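How to Clean and Re-Oil a Teak Outdoor Table 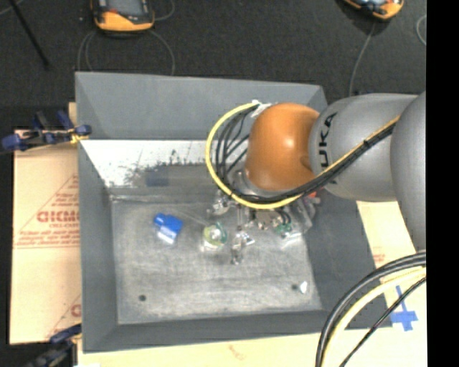

Teak left outside turns silver gray over its first year or two. The gray is only on the surface and the wood under it is sound. If you like the gray, wash the table twice a year and skip the oil. If you want the honey color back, set aside one dry day for cleaning and sanding and a second for oiling.

What you need

A soft nylon brush
Mild dish soap and a bucket of warm water
Sandpaper in 120 and 180 grit
A sanding block
Teak oil or teak sealer
Lint-free cotton rags
Rubber gloves
A drop cloth

Don't use a wire brush. Bits of steel break off in the grain and leave black spots after the first rain. Pressure washers are a bad idea too, as they cut out the soft part of the grain and leave ridges.

Step 1: Wash the table

Move the table off the lawn and into the shade. Wet the whole top with a garden hose, then scrub along the grain with soapy water. Work on one slat at a time and get the brush down into the gaps, where pollen and leaf bits collect. Rinse well. Turn the table over and do the legs and the underside.

On the Cifuentes folding table the center slats lift out once you remove 4 brass screws. Keep the slats in order. They were drilled in place and won't always line up if you swap them.

Step 2: Let it dry

Give it a full night at least, and longer in humid weather. Oil put on damp teak goes blotchy and can mildew underneath.

Step 3: Sand

Start with 120 grit, always with the grain, using light pressure. Stop when the gray is gone. Go over it again with 180 and wipe off the dust with a barely damp rag. End grain on the legs soaks up more oil than the rest, so give it a few extra passes with the 180 to close it up.

Old grease marks from a grill plate may not come out fully. Sand them evenly with the surrounding area - digging at one spot leaves a dip that holds water.

Step 4: Oil

Put on the gloves. Wipe on a thin coat with a rag, wait 5 minutes, then wipe off everything that hasn't soaked in. Leave it for an hour and repeat. Two coats are enough for most tables. The Voriscombe bench and table sets are kiln dried and may take a third.

Keep food and cushions off the table until the next day. Fresh oil stains fabric.

Lay used rags flat outdoors to dry before you throw them away. Oily rags in a pile can heat up and catch fire.

Repeat the oiling every spring, or when water stops beading on the top.

Guide by Intan Pattinasarany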